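Fillcombe Gripper Evaluation Kit
Set-up Guide, Section 6: Drawer Task

6.1 Purpose

The drawer task compares finger sets under side load. The arm takes hold of a drawer by its edge, pulls it out, holds it, and lets go. Run the task with the finger set you already use before you run it with the one you are considering. The two sets must be tested on the same furniture, with the arm base in the same place.

Sections 2 through 5 (mounting, power, network, homing) must be complete.
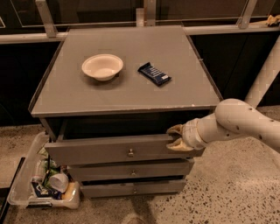
Hold on the edge of a partly open drawer.
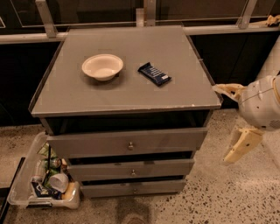 Fingers spread, drawer not held.

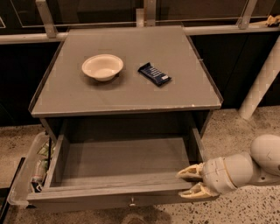 Full opening, hold at the right front corner.

Mareike Nolte wrote in after the April release to say that she would drop the knob grasp from the comparison entirely. In her tests, both finger sets could be made to pull a round knob if the approach was tuned long enough, and the result mostly showed how patient the operator was. The edge hold separated the sets on the first afternoon. Her suggestion has been adopted, and the knob grasp now appears in Appendix C as an optional run.

6.2 What you need

- The arm, homed and warmed up as described in Section 5.
- Finger set A (Drever soft pad) and finger set B (Kröger ribbed), or your own sets labeled A and B.
- The Zostico controller, with the drawer task loaded.
- A head camera or fixed camera with a view of the cabinet top and the front of the top drawer.
- A small cabinet with drawers that slide without a latch.
- One or more light objects for the cabinet top. A bowl and a wrapped candy bar are suitable.
- Masking tape and a marker.
- The log sheet from Appendix B.

NOTE: Do not use a cabinet with soft-close runners. The closing spring adds a force that changes along the stroke, and the logged grip current cannot be compared between sets.

6.3 Placing the cabinet

1. Set the cabinet on a hard, level floor. Carpet lets the feet sink under load and shifts the drawer height between runs.

2. Turn the cabinet so that the drawer opens toward the camera and the arm reaches it from one side. Approaching from the side keeps the forearm out of the camera's view of the drawer front.

3. Push each drawer in by hand until it stops. Pull the top drawer out and push it back several times. If it binds, clean the runners.

4. Mark the position of the cabinet feet on the floor with tape.

5. Empty the top drawer. The weight of the contents is added in a later test (Section 8) and must not be present here.

6. Place the light objects on the cabinet top, away from the edge nearest the arm. They serve as a shake indicator. Mark their outlines with tape if the surface allows it.

CAUTION: Do not place glass, liquids or anything with a sharp edge on the cabinet top. A slipped hold can jerk the whole cabinet.

7. Remove loose items from the floor between the arm base and the cabinet. Items beside the cabinet on the far side from the arm may stay if the drawer does not pass over them.

6.4 Fitting the fingers

1. Press Stop on the controller and wait for the status light to go steady.

2. Open the gripper to full travel using the manual page. Do not pull the fingers apart by hand.

3. Remove the fasteners from the fingers in place, supporting each finger as it comes free.

4. Wipe the mounting faces with a dry cloth.

5. Fit the new fingers and start both fasteners before tightening either one. Tighten to the value printed on the finger bag.

6. Select the finger set on the controller under Tools, then Fingers. The controller does not detect the change.

7. Run Close Empty once. The pads must meet along their full length. If they meet only at the tip or only at the root, loosen the fasteners, reseat the fingers and repeat.

NOTE: Soft pads wrinkle with use. Wrinkles are acceptable if the covering does not slide on the finger when pushed with a thumb. Replace coverings that slide.

CAUTION: Selecting the wrong finger set gives the wrong pad offset. The gripper will then close above or below the drawer edge, and may drive a finger into the panel.

6.5 Teaching the poses

The task uses four taught poses: Ready, Wrap, Pulled and Release. Teach them once for set A. For set B, copy the poses and correct only Wrap and Release.

Ready

1. Bring the gripper alongside the cabinet on the arm side, with the fingers spread wide.

2. Leave enough clearance for the fingers to close fully without touching the cabinet.

3. Store the pose.

Wrap

1. Pull the top drawer out by hand just far enough for a finger to pass behind or over its edge.

2. Move the gripper in slow mode until the drawer edge is between the fingers. Keep the edge toward the root of the pads. A hold at the fingertips will pass the first runs and fail later ones as the pads warm.

3. Close at low force. Watch the cabinet for movement. If the cabinet moves when the fingers close, the gripper is off center; open, correct and close again.

4. Store the pose with the fingers closed.

Pulled

1. With the fingers closed, jog the arm in a straight line along the drawer's direction of travel. Use the Tool Line function. Joint jogging swings the wrist and twists the drawer in its runners.

2. Stop before the drawer reaches its end stop.

3. Store the pose.

Release

1. From Pulled, open the fingers fully.

2. Back the gripper away sideways until both fingers are clear of the drawer.

3. Store the pose.

CAUTION: Do not teach Pulled at the end stop. Small errors in the cabinet position will make the arm pull against the stop, and the cabinet may tip forward. Keep one hand near the stop button during the first full run of each set.

6.6 Camera check

1. Open the camera page and show the live view.

2. Confirm that the cabinet top, the objects on it and the front panel of the top drawer are visible with the arm at Ready.

3. Step through Wrap and Pulled. Part of the gripper may cover the drawer corner. The opposite corner and the front panel must stay visible.

4. Look for the arm's shadow on the drawer front. Dark gaps between a cabinet and its drawers are easily confused with shadow by the opening estimator. Move the light if the estimate jumps while the drawer is still.

5. Lock exposure. Automatic exposure changes as the drawer comes out, and more so with pale fingers against a dark background.

NOTE: Glass or polished panels behind the cabinet can reflect the arm. Draw the estimator region tightly around the cabinet to exclude them.

6.7 Controller settings

Set the following for both finger sets:

Mode: Drawer, edge hold
Speed: Low
Grip force: Default for the selected set
Log interval: 200 ms
Runs: 100
Pause between runs: On
Stop on slip: Off

Leave Stop on slip off for the comparison. With it on, the controller ends the batch at the first slip and the slip rate cannot be calculated. Turn it back on for ordinary work.

Do not raise the grip force of the weaker set to match the stronger one. Force tuning is covered in Section 7 and is recorded separately.

6.8 Running the comparison

1. Fit set A and load its poses.

2. Return the cabinet to the tape marks.

3. Set the drawer to its start position and the objects to their outlines.

4. Press Start. Stay within reach of the stop button.

5. After each run, the controller pauses. Return the drawer to its start position by hand and press Continue. Check the tape marks while you are there.

6. Write down any slip, twist or cabinet movement on the log sheet. The controller logs slip from grip current alone and misses slow creep along the panel.

7. When the batch is done, export the log and inspect the pads. Note any tears, polish or paint transfer.

8. Fit set B and repeat from step 2.

If the batch is interrupted, it may be resumed the same day. If the cabinet or the arm base has been moved, start the batch again.

6.9 Reading the results

The report page shows slip count, peak grip current and final opening for each set.

Slip count. Compare this first. A slip that recovers within the run is still a slip.

Peak grip current. A high peak at the start of the pull indicates a sticking drawer. If both sets show it, clean the runners and repeat. If only one set shows it, check the Wrap pose for that set.

Final opening. A spread in this value with no logged slips points to creep. Compare it with your handwritten notes.

Objects on top. If they left their outlines, the hold is twisting the cabinet. Reteach Pulled using Tool Line.

6.10 Faults

Fingers close on air. Wrong finger set selected, or the cabinet is off its marks. Check Tools, then Fingers.

Drawer opens crooked. The hold is at one corner and the runners are loose. A corner hold is allowed, but record it on the log sheet and use the same corner for both sets.

Cabinet follows the drawer. The cabinet is too light. Put weight in the bottom drawer, never on the top, and repeat both batches.

Opening estimate freezes. The gripper is covering the estimator region. See 6.6, step 3.

Controller shows E2 during Release. A finger is still touching the panel as the arm backs off. Open to full travel before moving, then reteach Release.

Continue with Section 7, Force Tuning.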